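豆を煮る日々、ただいま絶好調です

2/8/26
カテゴリ：台所のこと

また豆の話です。前回の記事で「しばらく豆の話は控えます」と書いたのに、すみません、全然控えられませんでした。だって面白いんです！乾燥豆。水に浸けて、火にかけて、待つ。やっていることはそれだけなのに、毎回鍋のふたを開けるときに「おお」と声が出ます。

きっかけは前にも少し書いた輸入食材店のLoureiroです。駅の反対側にある小さな店で、もともとはオリーブの塩漬けを買いに行っていました。入って右の壁が床から天井まで豆の棚になっていて、去年までは「すごいなあ」と横目で見て通り過ぎるだけだったんですが、ある日、紫色のまだら模様の豆がどうしても気になって、袋を手に取ってしまいました。レジで煮方を聞いたら「ひと晩水に浸けて、やわらかくなるまで煮てください」と言われまして。やわらかくなるまで、というのがいいじゃないですか。何分とは言わない。豆しだい。

その紫のまだらは、煮たら模様がきれいに消えて、ただの茶色い豆になりました。ちょっとがっかりしたんですけど、食べたら栗みたいにほくほくで、がっかりした気持ちがその場で吹き飛びました。あの日からずっと豆です。

うちの今の在庫は14種類。自分で書いていて多いなと思います。白いんげん、金時、虎豆、ひよこ豆、レンズ豆の茶色と赤、うずら豆、黒いんげん、青大豆、鞍掛豆、小豆、ささげ、そら豆の皮なし、それから例の紫まだら。置き場所が足りなくなってきたので、最近は食器棚の一段を豆に明け渡しました。そこにいた来客用の小鉢は、今は炊飯器の上の棚にいます。取り出すたびに背伸びです。

さて、今日は何人かの方からコメントで「浸水がよくわからない」「煮ても固い」と聞かれたので、私のやり方をまとめておきます。正解かどうかは知りません。うちではこうしています、という話です。

まず、豆を選るところから。袋から出して広げ、割れているもの、虫に食われたもの、しわが寄りすぎたもの、たまに混じっている小石をよけます。国産の袋入りだと小石にはまず出会いませんが、量り売りの豆にはときどき入っています。一度だけレンズ豆に混じった石を噛んで、顎にひびくような音がして、それ以来レンズ豆だけはしつこいくらい見るようになりました。 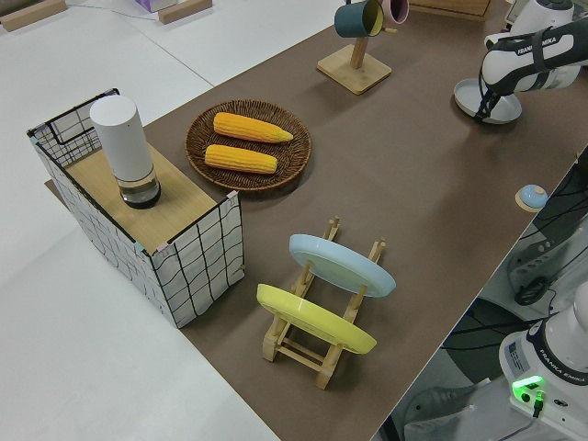 豆を選るときは、広げる器で作業の気持ちよさがまるで違います。最初はまな板の上でやっていたんですが、大豆がころころ転がって床に落ち、冷蔵庫の下へ消えていきました。次に平皿にしたら、今度は皿の上でつるつる滑って、端に寄せておいたはずのよけた豆がいつのまにか合流している。いろいろ試した末に私が行き着いたのは、丸く編んだトレイです。写真のテーブルの奥にある、縁の立ち上がった濃い茶色のがまさに理想の形で、あの縁があるだけで豆はちゃんと中にとどまってくれます。編み目のでこぼこに豆が軽く引っかかるのもいいんですよ。手のひらでさーっと撫でると豆が少しずつ裏返って、見えていなかった側の傷まで見つかります。色が濃いと白い豆がくっきり見えるのもありがたいところ。逆に黒豆のときは白い布巾を一枚敷きます。

選り終わったら洗います。ボウルにためた水の中でぐるっとかき回して、浮いてきたものをすくって、水を替える。これを水が澄むまで。小豆はけっこう色が出るので、澄むのを待っていると日が暮れます。適当なところでやめていいです。

次が浸水。ここが一番聞かれるところですね。

私は豆の量に対して水をたっぷり、鍋ではなくボウルで浸けます。鍋だとその夜に鍋が使えなくて、夕飯の味噌汁を雪平の小さいほうで作ることになり、具が入りきらずにあふれました。ボウルならそういう悲劇は起きません。寝る前に水を注いで、朝になると豆がふくらんで水面すれすれまで来ている。あの眺めが好きで、起きてまず台所に行くようになりました。早起きが苦手だったのに！

浸かり具合を見るときは、ひと粒取って包丁で半分に切ってみてください。断面の真ん中がくぼんでいたり、色が違う芯が残っていたら、まだです。平らで均一なら大丈夫。皮にしわが寄っているうちは水が中まで行っていない合図で、しわが一度ふわっと広がって、それからぴんと張る。この「一度しわしわになってから張る」というのを知らなくて、最初のころは夜中にのぞいては「失敗した」と落ち込んでいました。失敗じゃないです、途中です。寝てください。

冬は水が冷たいので時間がかかります。うちの台所は北向きで、今の時期は朝になっても芯が残っていることがよくあります。そういうときは慌てず、そのまま昼まで浸けておきます。夏は逆に、常温で置くと水が傷みやすいので、ボウルごと冷蔵庫へ。冷蔵庫の中がボウルに占領されて牛乳の立場がなくなりますけれど。

浸けなくていい豆もあります。レンズ豆、小豆、皮なしのそら豆。このあたりは洗ってすぐ火にかけられるので、急に豆が食べたくなった夕方の味方です。急に豆が食べたくなることって、ありますよね？私は週に何度もあります。

煮ます。

鍋は何でもいいんですが、私はTrulldenの琺瑯の両手鍋を使っています。ふたがやや重くて、煮ているあいだにことこと小さく鳴るのがたまらないんです。重さといい、音といい、この鍋の前に椅子を持ってきて本を読むのが冬の楽しみになりました。圧力鍋も持っていて、これはVultentの古い型で、実家を出るときにもらってきたものです。速いです。速いんですが、途中で味見ができない。豆煮の楽しさの半分は味見にあると思っている私には、ちょっともの足りません。急ぐ日のひよこ豆専用になっています。

浸けた水で煮るか、替えるか。これは人によって言うことが全然違っていて、料理本を並べるとまっぷたつです。私は黒豆と青大豆は浸けた水のまま、いんげんの仲間は替えています。いんげんはアクが多い気がするのと、替えたほうが仕上がりの色がきれいに見えるので。気がする、見える、ばかりですみません。

火加減は、沸くまで中火、沸いたらアクをすくって、あとは豆が鍋の中でゆらゆら揺れる程度の弱火。ぐらぐらやると皮が破れます。白いんげんは特に破れやすくて、ちょっと目を離した隙に鍋じゅうが皮だらけになったことがあります。あれはあれで、全部つぶしてポタージュにしたらものすごくおいしかった。なので破れても泣かないでください。牛乳と玉ねぎがあれば復活します。

それから、いんげんの仲間は必ず中までしっかり火を通してくださいね。赤いんげんも白いんげんも、生煮えはおなかを壊します。歯ごたえを残したサラダにしたい日でも、ちゃんと沸騰させて芯までやわらかくしてから冷ます。ここだけは豆しだいなんて言わず、きっちりやっています。

塩はいつ入れるか問題。最初に入れると固くなる、いや入れたほうが皮がやわらかくなる、と、これも諸説あります。気になったので、この前、同じ袋の白いんげんで比べてみました。片方は浸水のときから塩を入れて、もう片方は煮上がりに塩。きっちり同じ量で比べたかったので、それぞれ163グラム。中途半端な数字ですけど、袋の残りを半分に分けたらそうなったんです。結果、塩水に浸けたほうは皮がしっとりして、破れも少なかった！煮上がりに塩を入れたほうは、汁が甘くて、豆そのものの味がよくわかる。どちらもいい。困りました。今はサラダにするなら先、スープにするなら後、と使い分けています。

煮ても煮ても固い、という方。それはたぶん豆が古いです。私も戸棚の奥から出てきた大豆を昼から夜まで煮たことがあって、最後まで歯ごたえがありました。家族には「これはこれで」と言われました。古い豆は重曹をほんの少し入れるとやわらかくなるらしいんですが、私は入れすぎて石けんみたいな味にした前科があるので、おすすめする資格がありません。新しい豆を買うのが早いです。秋から冬にかけて新豆が出回るので、今ならまだ間に合います。新豆は本当に別ものですよ。浸水も早いし、皮が口に残らないし、煮ているときの匂いが甘い。

煮上がったらすぐに汁から出さないこと。汁の中で冷ますと、しわが寄らずにふっくらしたままでいてくれます。私はこれを知らずにざるにあけて、ぴかぴかだった金時がみるみるしわしわになっていくのを呆然と見ていました。あの速さ！見ている前で年を取っていくようでした。 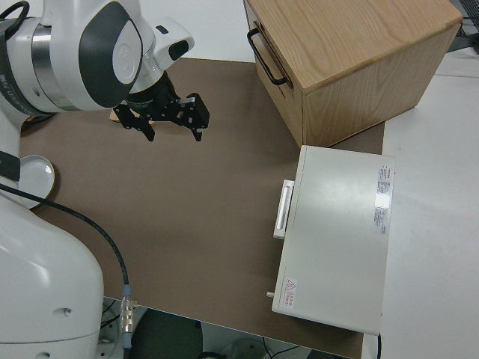
テーブルの上、白いアームと黒いグリッパー。

冷めたら小分けにして冷凍します。煮汁ごと、平たい袋に入れて、薄くのばして凍らせるのがうちの定番です。使うときは袋の上からぱきっと折って、要るぶんだけ鍋に落とす。カレーにも味噌汁にも、ひとつかみの豆があるだけで急に頼もしくなります。冷凍庫を開けて、色の違う豆の板が本みたいに立ててあるのを見るとにやにやしてしまいます。背表紙代わりに養生テープで名前を貼っているんですが、茶色いレンズ豆とうずら豆を書き間違えたままの一枚があって、どれだかもうわかりません。出会うのが楽しみです。

冷蔵なら、汁に浸かった状態で数日のうちに食べきります。夏はもっと早く。匂いと泡で判断して、あやしいと思ったらあきらめます。

最近よく作っているものも書いておきますね。

白いんげんとローリエのオイル煮。煮えた豆を小鍋に移して、オリーブオイルとつぶしたにんにく、ローリエを入れて、弱火で少しだけ。ローリエはLoureiroで枝ごと売っているのを買って、台所の窓のところに吊るしてあります。店の名前がポルトガル語で月桂樹のことだと知ったのはつい最近です。何年も通っていて、看板に葉っぱの絵まで描いてあるのに。パンにのせてもいいし、焼いた鱈の下に敷いてもいい。翌日はつぶしてレモンを搾って、サンドイッチの具にしています。

ひよこ豆のカリカリ炒め。しっかり水気を拭いて、油で根気よく炒めて、最後にスパイスをふります。うちではZestexの赤い缶の混合スパイスを使っています。クミンが強めで、後から唐辛子がちょっと来るやつ。炒めている途中でひよこ豆がぽんとはねるので、顔を近づけないでください。おつまみのつもりで作って、夕飯の前になくなっているのが常です。

小豆と押し麦の塩がゆ。これは寒い朝に。甘い小豆しか食べたことがないという方にこそ試してほしいです。塩だけの小豆は、土っぽくて、香ばしくて、しみじみします。少し前に風邪をひいて寝込んでいたとき、5日間ほぼこればかり食べていましたが、飽きませんでした。後半は梅干しを入れたり、ごま油をたらしたり、だんだん元気になってくるのが味つけに出ていて、後でノートを見返して笑いました。

そう、豆ノートをつけているんです。豆の名前、買った店、浸けた時間、煮た時間、その日の天気、食べた感想。感想は「うまい」「すごくうまい」「皮がちょっと」くらいの語彙しかありませんが、煮た時間のほうはかなり役に立ちます。同じ虎豆でも買った時期によってずいぶん違っていて、去年の春のぶんは今の倍くらい煮ています。ノートがなければ気づかなかったと思います。欄外に、その日読んでいた本の題名も書くようになりました。鍋の前で読む本なので、なんとなく豆と本が組になって記憶に残っています。鞍掛豆は山登りの随筆、黒いんげんは分厚いミステリーの下巻。犯人がわかった瞬間に鍋が吹きこぼれたので、そのページはちょっと波打っています。

鞍掛豆の話もさせてください。緑色の大豆に、馬の鞍みたいな黒い模様が入っている豆です。見た目だけでもう優勝なんですが、味がまたいい。海苔みたいな香りがするんです。ひたし豆にするのが一番で、固めにゆでて、出汁と醤油と塩を合わせた汁に漬けておくだけ。うちでは数の子は入れません。入れたらごちそうですけど、豆だけのほうが海苔の香りがよくわかります。大豆の仲間なので、ほくほくではなく、ぽりっとした歯ざわりが残るくらいで火を止めます。味見をしながら「あと少しかな、いや今かな」とやっているうちに、器一杯ぶんくらい食べてしまう。これは味見とは言わないと家族に指摘されました。

先日Loureiroで、まとめ買いをしました。白いんげんの新しい袋と、黒目豆と、ポルトガルの平たい白い豆。全部で2,161円。黒目豆と平たい豆は初めてです。棚がいっぱいなのにどうするのと自分でも思うんですが、平たい豆のほうは本当に平たくて、おはじきみたいで、見た瞬間にもう籠に入っていました。お店の人によれば、あちらでは豚肉やソーセージと一緒にどっさり煮込むのだそうです。ソーセージは冷凍庫にあります。準備はできている。

ひとつ悩んでいるのが、容器のことです。袋のまま輪ゴムで留めているので、棚を開けるとがさがさ鳴るし、底のほうに何がいるのかわからない。ガラス瓶にそろえたら絶対にきれいだろうなと思いつつ、豆の種類が増えるたびに必要な瓶の数も増えるわけで、なかなか踏み切れません。光に当てないほうがいいとも聞きますし、瓶に入れて戸棚の中にしまうなら見えないし、でも開けたときに並んでいるのを見たいし……。みなさんどうしていますか。ジャムの空き瓶をためて使っている方、大きさがばらばらでも気になりませんか？コメントで教えてもらえるとうれしいです。

それから前回のコメントにあった「豆の煮汁は捨てていますか」という質問。捨てません！いんげんの煮汁はスープのだしに、ひよこ豆の汁は冷やしてから泡立てるとメレンゲみたいになります。初めて泡が立ったときは台所で小躍りしました。それを焼き菓子にしようとしたら、オーブンの中でぺしゃんこになって、べっこう飴のような板ができました。甘くておいしかったのですが、最初に目指していたものとはだいぶ違います。もう少し練習します。黒豆の汁はそのまま温めて飲んでいます。ほんのり甘くて、寝る前にちょうどいい。

3月になったら、味噌を仕込むつもりです。青大豆で。普通の大豆のほうが無難なのはわかっているんですが、青大豆の甘さで味噌を作ったらどうなるのか、想像しただけでそわそわします。麹はもう予約しました。大きな鍋を実家から借りてこないといけなくて、これが電車で運ぶには相当恥ずかしい大きさなんですけど、風呂敷に包めばなんとかなると信じています。仕込みの様子はまた書きますね。

今夜は例の平たい豆を浸けてから寝ます。どのくらいふくらむのか見当がつかないので、一番大きいボウルを出しておきました。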